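Trastach Modul R im Test: Regalsystem für temporäre Verkaufsflächen

Wer eine Ladenfläche nur für wenige Wochen mietet, braucht eine Einrichtung, die sich ohne Bohren aufstellen, an fremde Grundrisse anpassen und wieder einlagern lässt. Mit dem Modul R bietet Trastach ein Stecksystem an, das ausdrücklich für Pop-up-Stores und Shop-in-Shop-Flächen gedacht ist. Wir haben die Ausführung mit drei Feldern über zwei Mietperioden eingesetzt, zunächst in einem Ladenlokal mit Estrichboden, danach auf einer Aktionsfläche im Erdgeschoss eines Einkaufszentrums.

Lieferumfang und Preis

Das Grundset kostet 1.216 Euro netto. Enthalten sind die Ständerprofile für drei Felder, Fachböden, eine Kleiderstange, Rückwandpaneele in Lichtgrau, Stellfüße und ein Satz Transporttaschen. Nicht enthalten sind Preisschienen, Beleuchtung und die Kopfblende für das Markenlogo. Die Blende führt Trastach als Zubehör, ebenso ein Eckprofil, ohne das sich keine Anordnung über Eck realisieren lässt. Im Datenblatt steht das Eckprofil erst auf der zweiten Seite, im Konfigurator wird es nicht automatisch vorgeschlagen. Bei der Bestellung sollte man das prüfen.

Aufbau

Die Traversen werden von oben in die Ständer eingehängt und mit einem Exzenter gesichert. Zwei Personen haben das Set beim ersten Mal in knapp einem Vormittag aufgebaut, beim zweiten Mal ging es deutlich schneller. Werkzeug ist nur für die Stellfüße nötig, ein Gabelschlüssel liegt bei. Die Anleitung besteht aus Explosionszeichnungen ohne Text. Bis auf die Orientierung der Rückwandclips ist sie eindeutig. Die Clips haben eine Nase, die nach innen zeigen muss. Setzt man sie falsch herum ein, rastet das Paneel zwar ein, steht aber unten vor.

Auf dem Estrich ließen sich die Unebenheiten mit den Stellfüßen ausgleichen. Im Einkaufszentrum war eine Kippsicherung vorgeschrieben. Trastach löst das über eine Ballastplatte am hinteren Fuß, die separat bestellt werden muss und 316 Euro kostet. Der Betreiber hat den beiliegenden Nachweis ohne Rückfragen akzeptiert.
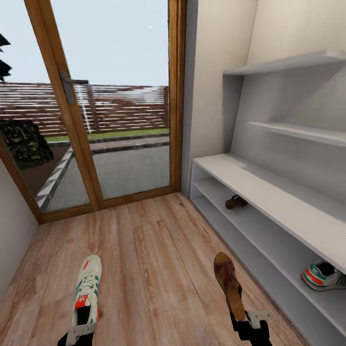
Lassen sich einzelne Felder auch ohne das Grundset nachkaufen?

Trastach verkauft Anbaufelder einzeln, sie teilen sich jedoch einen Ständer mit dem Nachbarfeld. Für ein frei stehendes Einzelfeld muss deshalb ein zusätzlicher Endständer bestellt werden.

Stabilität und Oberfläche

Unter Last mit gefalteter Ware blieben die Fachböden ohne sichtbare Durchbiegung. Kritischer ist die Kleiderstange. Bei voller Belegung mit Winterjacken gab sie in der Mitte leicht nach, blieb nach dem Abräumen aber gerade. Wer überwiegend schwere Oberbekleidung zeigt, sollte die Mittelabstützung mitbestellen.

Die Pulverbeschichtung der Profile hat beide Umzüge ohne Abplatzungen überstanden. Die Kanten der Rückwandpaneele sind empfindlicher. An einer Ecke hat sich die Dekorfolie nach dem zweiten Abbau gelöst, vermutlich weil das Paneel beim Verladen auf der Kante stand. Die Transporttaschen haben dort keine Polsterung.

Vergleich mit Ravex und Weritbridge

Im gleichen Segment liegen das Ravex Display und die Weritbridge-Mietwand. Ravex arbeitet mit Klemmverbindern und ist leichter, die Böden sitzen aber nicht ganz spielfrei. Weritbridge vermietet ausschließlich, inklusive Lieferung und Aufbau. Für eine einzelne Aktion im Jahr ist das Mietmodell günstiger. Ab der dritten Aktion kippte die Rechnung bei uns zugunsten des Kaufs, vorausgesetzt, trockener Lagerraum ist vorhanden.

Kompatibilität

Die Lochrasterung der Ständer entspricht dem älteren Modul Q. Fachböden aus dem Altbestand passten ohne Nacharbeit, die alten Rückwände dagegen nicht. Preisschienen von Haque ließen sich auf die Vorderkante aufstecken, sitzen allerdings stramm und sind nur mit einem flachen Hebel wieder zu lösen. Bei häufigem Preiswechsel sind Einschubtaschen praktischer.

Bewertung

Plus: werkzeugarmer Aufbau, steife Fachböden, Altbestand teilweise weiter nutzbar, Nachweis für die Kippsicherung liegt vor.

Minus: Eckprofil und Ballastplatte nur gegen Aufpreis, ungepolsterte Transporttaschen, Kleiderstange ohne Mittelabstützung nur bedingt für schwere Ware geeignet.

Für Händler mit mehreren Flächen pro Jahr ist das Modul R eine brauchbare Anschaffung. In die Kalkulation gehören von Anfang an die Ballastplatte und Ersatzclips für die Rückwand. Trastach liefert die Clips im Beutel, die Lieferzeit lag im Juli bei zwei Wochen.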